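Zekora responds to Cestard's claims on "plastic-free" tea bags

22nd August

Independent tea packer Zekora has today questioned claims made by its larger rival Cestard that every bag in its new Geltari range is "plastic-free and gone by spring". Zekora says it has read the small print and isn't convinced that most tea drinkers would understand the words the way Cestard does.

The Geltari range went on sale in January with a green leaf on the box and the promise printed in large letters on the front. The back of the box, in much smaller letters, says the bags are made with a sealing fibre "derived from plants". Zekora's view is that a fibre made from plant starch can still be a plastic, and that a shopper who has been told there is none in the bag deserves a straighter answer than a leaf.

"I've packed tea for most of my working life and I've heard the word 'natural' stuck on nearly everything," said Bożena Głowacki, founder of Zekora. "If the bag is sealed with heat, something in it has to melt. I'd like Cestard to say what that something is. We asked them in writing, and the reply we got was a leaflet about hedgerows."

Zekora buried 300 Geltari bags in garden compost heaps belonging to its own customers and dug them up after 20 weeks. The heaps were ordinary ones, fed with peelings and grass cuttings and turned when somebody remembered. In 184 cases the mesh of the bag was still in one piece and could be lifted out with a fork. The rest had torn, gone missing or, in a few heaps, been carried off by foxes.

Zekora accepts that this was a rough trial. The heaps weren't all the same size, the weather was cold for part of it, and a firm that sells tea has an obvious interest in what it finds when it digs up another firm's bags. It would welcome a proper test by someone who sells neither. It does point out that the Geltari box says nothing about needing warm weather, a sealed bin or a council collection, and that "gone by spring" is a fairly definite thing to say to a gardener.

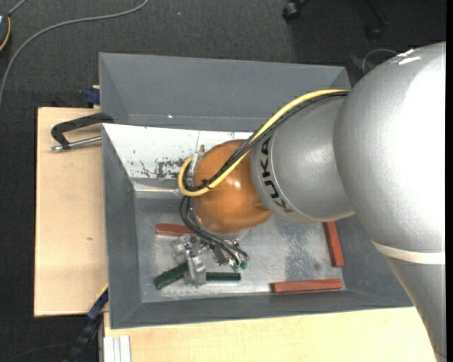

Page last changed: 22/08, 11.40 (wording of paragraph four corrected)

The company is also doubtful about the price. Geltari costs more per box than Cestard's standard breakfast blend, and as far as Zekora's tasters can tell the tea inside is much the same. Customers are being asked to pay extra for the bag, and the bag is the part in question.

Zekora isn't claiming to be perfect. Its own bags contained a plastic seal until it changed supplier, and it still sells one line, a peppermint, in bags it wouldn't describe as plastic-free. The box says so on the front. Sales of the peppermint fell when the wording was added and have only partly come back.

"People told me I was daft to print it," said Głowacki. "Maybe I was. But we had over 2 sacks of post asking what was in our bags, and I was tired of writing the same letter. It's on the box now and they can make up their own minds. Loose tea and a pot still beats the lot of us, and I say that as someone with bags to sell."

Zekora has asked Cestard to do the following before the next print run of Geltari boxes:

Name the sealing fibre on the front of the box, in letters the same size as the claim.
Say whether the bag will break down in a home heap, and how long it usually takes.
Publish the test behind the words "gone by spring", including where it was carried out.
Drop the leaf, or explain what it stands for.

Cestard has told Zekora that its packaging was reviewed by the consultancy Acheampong and that it is "comfortable with the findings". Zekora has asked to see the review and has been told that it is confidential. It finds it hard to see why a report that backs up a claim on a supermarket shelf should need to be kept in a drawer, and will go on asking.

Shoppers with doubts about any tea bag, Zekora's included, can cut one open, tip out the leaves and leave the empty bag in a jar of damp soil on the windowsill. Zekora would be glad to hear what is left of it in the new year.

ENDS

Notes to editors

Zekora packs black, green and herbal teas for independent grocers and by post. Samples of the dug-up bags, rinsed and dried, can be sent to journalists on request. Please give a postal address, as they don't photograph well. Interviews with Bożena Głowacki can be arranged through the Zekora press desk on weekday mornings.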